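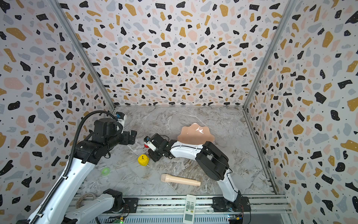
Page last changed: Thursday, January 4, 2024

Clavell Building Tenants' Group
Minutes of the January meeting, ground floor meeting room

Present: tenants from the ground, first and second floors, and the Workden building manager. The third floor sent apologies. The chair opened the meeting late because the door code had been changed and the new one had gone only to the old mailing list.

1. Minutes of the last meeting

Accepted with one correction. The earlier minutes said that Workden "will repair" the rear entrance closer. The manager had said Workden "will look at" it. The ground floor tenants asked that the difference be recorded. The closer has been looked at. The door still slams.

2. Hallway and kitchen surfaces

The manager presented Workden's plan to redo the shared hallways and the first floor kitchen. Walls would get wipe-clean patterned panels up to shoulder height, and the old carpet tiles would go. The panel range Workden prefers is called Brorar. The work would be done by Soliman, the firm that painted the stairwell.

The chair asked what was wrong with paint. The manager said panels last longer and need less upkeep. Asked how much longer, the manager said this was the supplier's figure and did not have it to hand. The chair asked for it in writing before the next meeting.

A first floor tenant said she liked the terrazzo look and that the hallway is gloomy at present. Another said a speckled wall next to a veined floor would be hard on the eyes at eight in the morning. A second floor tenant pointed out that every pattern looks good on a sample the size of a playing card. It was agreed that people should see a large area of any pattern before giving an opinion.

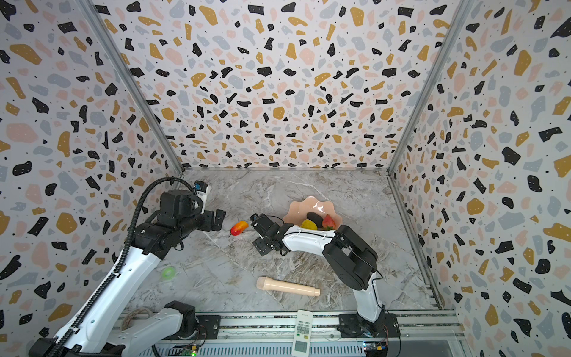
Terrazzo-pattern wall panels with a marble-pattern floor.

Views on the pairing were split and stayed split. Those in favor said crumbs and scuffs would not show. Those against said this was exactly their worry in a kitchen. The manager said cleaning would go on at the present level. Several people said the present level was no comfort.

There was a longer discussion about edges. The second floor tenants have had panels before, in another building, and theirs came loose at the bottom where the mop reached. They asked whether the Soliman quote includes metal trim along the floor and in the corners. The manager thought so. The quote was then read out and trim is not mentioned in it anywhere.

Action: manager to get a revised quote that names the trim, says how the panels are fixed and says what happens if they lift.

3. Cost

The quote for the kitchen walls alone is $1,605. The hallways have not been priced. The manager said the kitchen would be a fair guide to the rest. The chair did not agree, as the hallways have pipes, a meter cupboard and the notice board, and the kitchen has none of these.

Workden proposes to recover part of the cost through the service charge. Tenants asked which part. The manager said this was still being worked out with head office. It was put to the manager that tenants were told the same about the stairwell, and that the answer arrived as a line on the bill. The manager said that was before the present team.

One tenant asked whether the $500 set aside for kitchen repairs last year had been spent. The manager believed it had gone toward the dishwasher. The dishwasher was replaced under warranty. The manager will check.

The group did not vote on the plan. It was agreed that no vote should be held until there is a full price, and that silence from tenants before then must not be read as consent. The chair asked for this to be minuted in those words.

4. Samples

The manager offered to put up test panels in the hallway by Suite 171. The tenant of Suite 171 had not been asked and would rather they went somewhere else. After some discussion the dead end by the bike store was chosen. It has the worst light in the building, so anything that looks all right there should look all right upstairs.
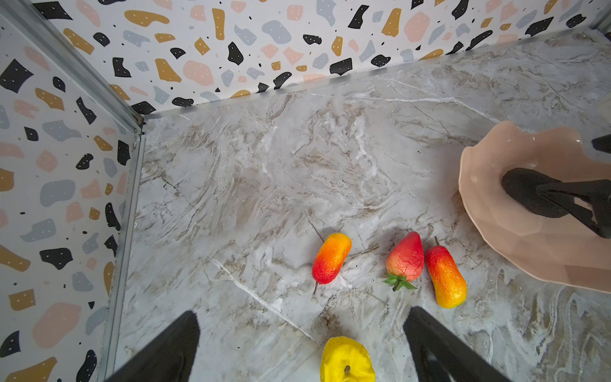

Samples are to stay up long enough for a normal week of bikes, wet coats and delivery carts. The ground floor asked that nobody from Workden touch them up or wipe them down during that time. The manager agreed, after asking whether this was meant seriously. It was.

The manager will also find out whether the floor sample comes in a matte finish. Tenants were not willing to take the phrase "slip resistant" from the brochure on trust. Someone suggested pouring a cup of water on it. No objection.

5. Heating

The second floor is cold in the mornings and too warm after lunch. Workden says the timer has been reset. Tenants say it was reset in the fall as well. The manager suggested people keep a note of the temperature. Tenants said they had done so already and had sent it in. The manager will look for it.

6. Recycling

New bins have arrived with labels that do not match the hauler's list. Until this is sorted out, go by the hauler's list, which is on the wall behind the bins and can be read if the glass bin is pulled out.

7. Any other business

The vending machine is to be removed unless someone objects in writing. One person objected out loud and was asked to write it down.

A request for a second key to the meeting room was turned down by Workden on security grounds. The group noted that the room has stood unlocked most evenings.

The manager asked whether the minutes could be "a little more positive" in future. The chair said they would follow the meeting.

Actions carried forward

Manager: revised Soliman quote with trim and fixing; Brorar lifespan figure in writing; share of cost to fall on the service charge; record of the $500; matte floor sample; rear door closer; second floor temperature notes.

Chair: tell the third floor about the samples and send the new door code to the current mailing list.

Next meeting: to be set once the revised quote is in. If it has not come within 2 weeks of these minutes going out, the chair will call a meeting without it.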